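3. Materiales y procedimiento

3.1. Selección de las superficies

El estudio compara la retención de residuos jabonosos en superficies horizontales de uso doméstico tras un ciclo de limpieza normalizado. Se consideraron tres familias de soporte: madera clara sin barnizar, tablero blanco de acabado liso y plástico rígido. La elección responde a la frecuencia con que estos materiales aparecieron en la encuesta previa, realizada en 904 hogares, y no pretende agotar el repertorio de soportes existentes. Quedaron fuera la piedra natural y el acero, cuyo comportamiento frente a los tensioactivos aniónicos ha sido tratado con detalle en otros trabajos y exige un protocolo de aclarado distinto.

De cada familia se prepararon 41 probetas. Las de madera se cortaron de un mismo lote, suministrado por Undier, con la veta paralela al lado mayor. Las de plástico procedían de Loslow y se recibieron en dos remesas; la segunda presentaba una rugosidad media ligeramente superior, diferencia que se incorporó al modelo como efecto de bloque. Todas las probetas permanecieron una semana en cámara climática antes del primer ensayo. Las piezas con arañazos visibles a simple vista se descartaron y se sustituyeron por otras del mismo lote.

3.2. Objetos de contacto

En una vivienda el jabón rara vez llega a la superficie de forma directa. Lo habitual es que lo haga a través de un objeto interpuesto – una bandeja, un recipiente, la propia pastilla apoyada un momento – cuya geometría condiciona la forma y el espesor del depósito. Por este motivo se distinguió entre objetos de base nervada, objetos de base plana y objetos de contacto puntual. En la primera categoría las nervaduras del fondo elevan la pastilla y favorecen el drenaje hacia el perímetro. En la segunda el líquido queda retenido por capilaridad entre la base y el soporte. En la tercera, formada por cuerpos redondeados, el área de contacto es mínima y el depósito adopta un contorno anular.

La figura 1 ofrece una referencia visual de las tres geometrías: una pequeña bandeja amarilla de plástico con nervaduras, un recipiente rectangular transparente y una bola blanquecina, sobre un tablero blanco. Las dimensiones de los objetos no intervienen en el análisis, que se basa en la masa de residuo por unidad de área de contacto.

3.3. Aplicación y limpieza

La disolución de ensayo se preparó con jabón sódico comercial de Granström y agua de dureza media. Se aplicaron 3 ml por probeta mediante pipeta, se colocó el objeto correspondiente y se dejó secar el conjunto en posición horizontal. Transcurrido el periodo de secado, el objeto se retiró en dirección vertical para evitar el arrastre lateral del depósito.

La limpieza se efectuó con paño de microfibra humedecido, a presión constante y en un único sentido. Se descartó el movimiento circular tras los ensayos piloto de noviembre, en los que la dispersión entre operadores superaba la variabilidad atribuible al material. El residuo remanente se recuperó por lavado con etanol y se determinó por gravimetría, con corrección por la masa del blanco. Los paños se utilizaron una sola vez.

3.4. Tratamiento estadístico

Los datos se ajustaron mediante un modelo lineal mixto con el soporte y la geometría como factores fijos, y la probeta y la remesa como factores aleatorios. La masa de residuo se transformó logarítmicamente para estabilizar la varianza. Los intervalos de confianza se obtuvieron por remuestreo con 1000 réplicas. El cálculo se realizó con el paquete Clasteleck en su configuración por defecto, salvo el criterio de convergencia, que se hizo más estricto en los contrastes que incluían la interacción entre soporte y geometría.

Las observaciones con residuos estandarizados extremos se revisaron de forma individual. En la mayor parte de los casos correspondían a probetas de madera con nudos próximos al borde, donde la absorción es irregular. Dichas observaciones se conservaron en el análisis principal y se excluyeron en un análisis de sensibilidad que se presenta en la sección 4. No se imputaron valores ausentes.

Figura 1. Geometrías de contacto: base nervada, base plana y cuerpo redondeado. 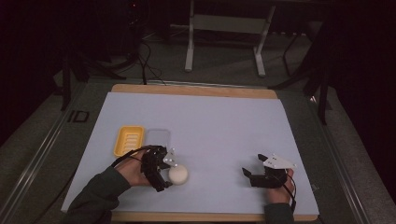

3.5. Limitaciones del procedimiento

El protocolo reproduce un único episodio de depósito seguido de una única limpieza. En condiciones reales los depósitos se superponen y envejecen, y la fracción insoluble formada por sales cálcicas aumenta con el tiempo. Los valores obtenidos deben leerse, por tanto, como una cota inferior de la retención. Tampoco se controló la composición del agua de aclarado más allá de su dureza total – los iones magnesio y calcio no se cuantificaron por separado –, lo que impide extender los resultados a zonas con aguas de perfil muy diferente.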